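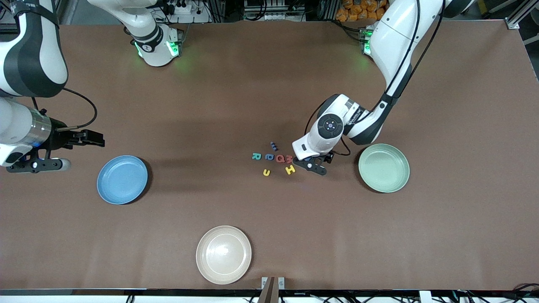

Figure 9. Two-arm table with sorting set: three plates and seven foam pieces. Right arm at the left side of the picture, left arm at the upper right.

9. Recovering from a Gripper Fault

This section applies to the Bemel two-arm table running the letter sorting task. Read all of it once before you work on a faulted arm. For faults that show up at power-on, go to Section 8.

In this manual, "right arm" and "left arm" mean the robot's own right and left. When you look at the table from the front rail, as in Figure 9, the right arm is on your left. Check which arm you mean before you press anything.

9.1 What the fault looks like

The usual report is code 221, "Finger position not reached." The controller told the fingers to go to a set opening and they did not get there in the time allowed, which is 400 milliseconds from the factory. The arm stops where it is. The other arm finishes the move it is on and then holds.

Code 221 has three common causes:

A foam piece is caught between a finger and the tabletop, or two pieces have been picked up together.

The approach height is too low, so the fingertips press on the table before they can close.

The gripper cable has pulled tight at the wrist and is dragging on the finger housing.

CAUTION: The color of the light ring on a joint does not tell you that the arm is safe to touch. A ring can stay green while a gripper is in fault. Use the steps in 9.2 every time.

9.2 Making the arms safe

1. Press the red stop button on the pendant. Do not use the Pause key for this. Pause leaves the motors under power and a queued move can resume.

2. Wait until the pendant shows "Drives off" for both arms.

3. Put one hand under the forearm of the faulted arm before you release its brake. The forearm can drop when the brake opens. Keep your other hand away from the elbow.

4. Hold the brake release and lift the wrist until the fingertips are at least 30 mm clear of the table. Let go of the brake release and confirm that the arm stays put.

5. If the other arm is close to the faulted one, move it back in the same way.

CAUTION: Pinch point. The fingers may still be holding force after the drives are off. Keep your fingers out of the gap until you have finished step 2 of Section 9.3.

9.3 Clearing the gripper

1. Look at the gripper from the side. Note whether a piece is trapped and where it sits on the finger. Write this in the fault log before you remove it.

2. Turn the manual release screw on the gripper body counterclockwise with the 2.5 mm hex key until the fingers move freely.

3. Take out the piece. Do not pull it sideways. Foam tears easily, and a scrap left on the finger pad will bring the same fault back.

4. Wipe both finger pads with a dry cloth. Replace any pad that is split or has lifted at a corner.

5. Turn the release screw clockwise until it stops. Do not force it past the stop.

6. Follow the gripper cable from the fingers up past the wrist. It should have enough slack for a full turn of the wrist in both directions. If it is tight, open the nearest clip, feed in more cable, and close the clip.

Note: Leave the wrist loop loose. Several customers have tied it flat against the forearm to keep it tidy. This causes code 221 when the wrist turns and will wear out the connector.

9.4 Checking the approach height

Do this part if there was no trapped piece, or if the fault has come back after you cleared one.

1. Clear the foam pieces away from under the gripper. The plates may stay where they are if the arm can reach the table without touching them.

2. Release the stop button and select Manual, Slow.

3. Open the fingers fully and lower the gripper until the tips just touch the tabletop. Use the smallest step size for the last part of the move.

4. Read the Z value on the pendant and compare it with "Table height" on the Task page.

5. If the two differ by more than 1 mm, press Set Table Height. Repeat at the far side of the table and near the front rail.

6. If the readings at the two ends do not agree, the table is not level. Adjust the feet as described in Section 3 and start this part again.

Do not fix a height problem by making the allowed time longer. The fingers will press on the table for longer before the arm stops, and the pads will wear through.

9.5 Restarting

1. Place the foam pieces flat, with a finger's width of space around each one. A piece may be turned any way, but it must not lie on top of another piece or lean on a plate. Pieces that touch are often picked up as a pair.

2. Check that no loose cable lies on the tabletop inside the reach of either arm.

3. Stand clear of the table. Tell anyone else nearby that the arms are about to move.

4. Press Reset, then Home. The arms go home one at a time, left arm first.

5. Run the Open/Close test on the gripper you worked on. It makes 200 cycles with nothing between the fingers. Stay at the pendant while it runs.

6. If the test ends with no code, start the task at reduced speed and watch one full sort before going back to normal speed.

9.6 If the fault comes back

Stop using the arm if code 221 appears again during the Open/Close test. Do not swap the grippers between arms to find out which is bad. Each gripper is matched to its arm in the controller, and a swap will give false codes on both sides.

Save the log file from the pendant and send it to the Wavville service desk, attention Nayara Lins, with the serial numbers of the arm and the gripper. Add the note you made in step 1 of 9.3. Leave the release screw in the open position and put a tag on the arm until you hear back.

Section revised Wednesday, February 12, 2025. Changes: wrist loop note added to 9.3; step 5 of 9.4 now calls for a reading at both ends of the table.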